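About Pudberg

Who we are, what we build, and the fault that changed how we work
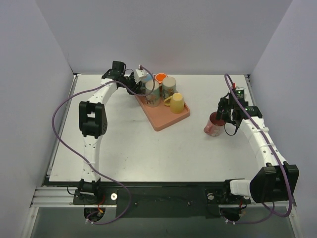
Two-arm cell at our Ziltimden workshop, with cups on a tray.

Pudberg designs and builds small two-arm robot cells for kitchens, canteens and dish rooms. Our cells handle cups, mugs, bowls and trays. They take items that come in mixed, set them where they belong, and hand the tray on to a person or a conveyor. We work from one building in Ziltimden, with the workshop on the ground floor and the office above it.

We started out repairing conveyor dishwashers. Customers kept asking us the same thing, which was whether anything could be done about the loading end, where someone stands for a whole shift turning cups over. We built our first cell to answer that question. The repair side of the business was wound down two years later and we have built cells ever since.

This page used to be a short history and a list of services. We rewrote it after a fault in September, because customers were asking about it and we thought the answer belonged where everyone could read it.

What we build

Our main product is the Stundero cell. It has two lightweight arms mounted along the front edge of a flat table, with low walls on the other three sides. Each arm ends in a gripper. The arms share the table, and either one can reach the tray.

A Stundero cell is meant for crockery of mixed shapes. Plain stacking cups are easy. Mugs with handles are harder, and tall straight-sided cups are harder again because they tip. We test with crockery bought from ordinary shops, in odd colors and patterns, since that is closer to what a staff canteen has on its shelves than a matched set would be.

We also sell the Nishimura controller, a cabinet that runs the two arms and stops them when it has to. It was named after the street our first workshop was on. Older cells can be fitted with it, and most have been.

What went wrong in September

On a night run in our own workshop, a cell was moving mugs from the table to a tray. There was no customer equipment involved and no one was hurt. The run was planned for 975 picks, with a technician in the building but not at the cell.

At pick 211 the right arm closed on a mug and lifted it. On the way to the tray, the arm's cable caught on the edge of its own link. The cable did not break. It pulled tight enough to unseat a connector at the gripper, and the controller lost the grip reading from that arm.

Our rule at the time was that a lost reading meant "no grip." The controller decided the gripper was empty, opened it, and sent the arm back for another try. The mug dropped onto the tray and broke. Pieces went across the table and two of them ended up under the left arm, which kept working.

The left arm should have stopped. It did not, because each arm was watched separately and nothing was wrong with the left one. It ran for another 8 minutes, pushing broken pieces around the tray, until the technician heard the noise and pressed the stop button.

The damage came to one mug, a chipped tray and a scratched gripper finger. We treated it as a serious fault anyway. In a canteen, a person might have reached in to clear the pieces while the left arm was still moving.

What we found

We took the cell out of use that night and left it as it was until morning. The review took most of the following two weeks. These were the main findings.

The cable was too long and too loosely held. Our build sheet gave a length but no route. Different people had tied it in different places, and all of those cells had passed inspection because the inspection only checked that the cable was fastened.

The connector had no lock. It was a push-fit part that we had used from the first cell onward.

The controller treated missing information as information. This was the worst of the findings. A gripper that reports "empty" and a gripper that reports nothing are different cases, and our software gave both the same answer.

The arms were stopped one at a time. That had been a deliberate choice, made years ago so that a small hiccup on one side would not halt the line. We had not gone back to it when we moved both arms onto a shared tray.

The log was poor. It recorded the failed pick and the retry, but not the lost signal. We only worked out the order of events by running the same motion again with a spare connector that had been loosened on purpose.

What we changed

Cable routing is now drawn on the build sheet, with every tie point marked. The slack is measured with the arm fully extended and again with it folded. A cell that fails either measurement goes back to the bench.

The gripper connector has been replaced with a locking type on all new Stundero cells. Cells already with customers get the new part at a service visit, free of charge. Until that visit we ask customers to check the connector by hand at the start of each day – the instructions are one page and were mailed to every site.

If the Nishimura controller loses a grip reading, it now holds the gripper closed, stops both arms and turns on the warning light. It will not retry by itself. Someone has to come to the cell, look at it and clear the stop at the panel.

The log now records every signal loss, including very short ones that do not cause a stop. We read those entries at each service visit. A few sites have shown short losses, and in each case we replaced the cable.

We no longer run cells overnight with no one beside them. This makes testing slower. Long runs are now split over several day shifts, and delivery times have gone up as a result. If you have ordered a cell from us, the date on your confirmation already allows for it.

What is still open

The new stop rule has a cost, and customers have told us so. Some sites see stops in the middle of the lunch rush that the old software would have worked through. We are looking at ways to tell a real cable fault from a brief dropout, but the rule stays as it is until we have something we trust.

Holding the gripper closed is not right in every case either. If an arm has closed on a sleeve or a finger, the person needs to be able to get free. The arms can be moved by hand once the stop button is pressed, and the gripper has a manual release on its side. We have made the release part of operator training, and a trainee does not pass without having used it on both arms.

Broken crockery is also an unsolved problem. Our cells can tell that a mug has gone missing from where it should be. They cannot reliably see small pieces on a table. Clearing up after a breakage is a job for a person, with the cell stopped and the power off.

How we work with customers

We visit before we quote. We need to see the crockery, the trays, the height of the counter and the place where people will stand. Some kitchens are not suited to a cell, usually because there is not enough room to keep a walkway clear in front of it, and we will say so at the visit.

Installation takes two days. The first is for mounting and wiring, and the second is for training with the people who will use the cell. We ask that the evening shift be included, as they are often left out and are often the ones working alone.

Every cell is serviced twice a year. The visit covers cables, connectors, gripper fingers, the stop button and the log. You get a copy of the report, and so does the next technician.

Reporting a fault

If a cell does something you did not expect, press the stop button and call the service line printed on the controller door. Please do not reset the cell before calling. Write down what it was holding and which arm was moving, and leave broken pieces where they are until the power is off. Small things are worth a call too. Two of the cables we replaced this fall were found by kitchen staff who noticed that a loop was hanging lower than it had the week before.

Fault notices are sent by mail to all sites and kept in the service section of this website. The September notice is there in full, with the wiring drawings.

Visiting us

The Ziltimden workshop is open to customers by appointment on weekday mornings. You can bring your own cups and trays and try them on a cell. Closed shoes are required on the workshop floor, and safety glasses are provided at the door.

Page last updated 2019-10-18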